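Ticket 943: divided storage tray, snack packing table
Status: Reopened
Site: Gamstead
Opened by: Brândușa Cozma
Supplier: Pimerlow

Friday, September 20, 2024
Reopening this. It was closed with the note "tray suits all listed items". I'd like to know who listed them. The order sheet says snack bags and small bottles, and I can't find any sign that either was tried in the tray before we were sent 30 of them.

Reply from Pimerlow
The compartments are a standard size. Please check that the bags are being put in upright and that the tray sits flat.

Brândușa Cozma
The tray sits flat. We checked that in March, when you asked the first time. "Standard size" tells me nothing. Standard for what? A glossy bag full of air is not the same job as a small bottle, and your sheet treats them as one.

Reply from Pimerlow
Could the table be the cause? Other sites have had trouble with uneven tops.

Brândușa Cozma
I doubt it. The marks on the wood are on the surface and to the left of the tray. I can't see how a few faint marks would change the width of a compartment.

What I want before this is closed again:
1. Inside measurements of one compartment, in millimetres.
2. Whether the dividers come out. Your page says yes, the leaflet says no.
3. The price of the undivided version, part 255, in case we give up on dividers.

Pictures added to the ticket.

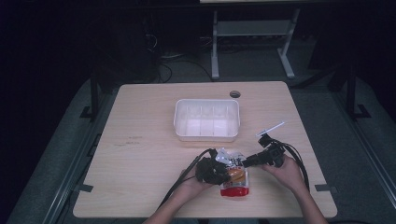
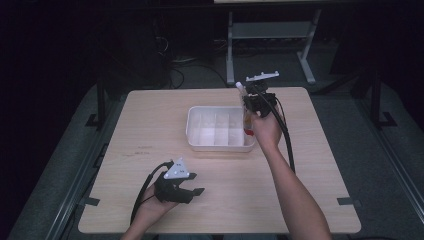 First picture: snack bag in front of the tray. Second: small bottle with the white cap, at the tray's right edge.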